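Rosalba Cattaneo gave up driving at 70, on her birthday, and she would like it known that it had nothing to do with her eyes. "My eyes are fine. It was the other people's eyes." She sold the car to a nephew in Gatwood, who has dented it twice, and bought a pair of walking shoes that cost more than the car's last oil change.

I went to see her in October 2023. She had made coffee and put out a single cookie, which she ate.

Her habit is simple to describe and hard to keep up. Every morning she walks to the Dovhaniuk bakery and back, two miles each way, and she doesn't take anything to listen to. "I had a podcast once," she says. "A man explaining breathing. I was already doing it."

She won't call it exercise. Exercise, in her view, is what her sister does in Hument, on a machine, facing a wall. She isn't fond of the word wellness either, and when I tried mindful she looked at me until I crossed it out.

What does she think about for all that time? "Soup, mostly. Then grudges. By the second mile I've usually forgiven somebody, and on the way back I change my mind."

She prefers a dull route. Hills make people talkative and views make them stop, and she can't stand walking with a person who stops.
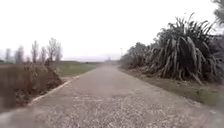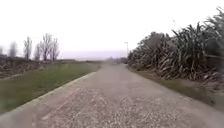
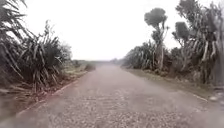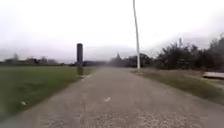 Vumusier thinks this is all a bit much, and told me by phone that a person can walk and also enjoy a nice view, that plenty do, and that Rosalba was just as bossy when she drove. The two have been friends for 20 years and go to the movies together, by bus.

"He's a stroller," Rosalba said when I passed this along. "There's no cure."

She missed nine days last February with a bad cold and describes them the way other people describe a prison term. Her neighbors brought broth. It was under-salted, and she thought about that for most of March.

Before I left I asked if she had any advice for beginners. "Go to the bathroom first," she said, and went to look for her shoes.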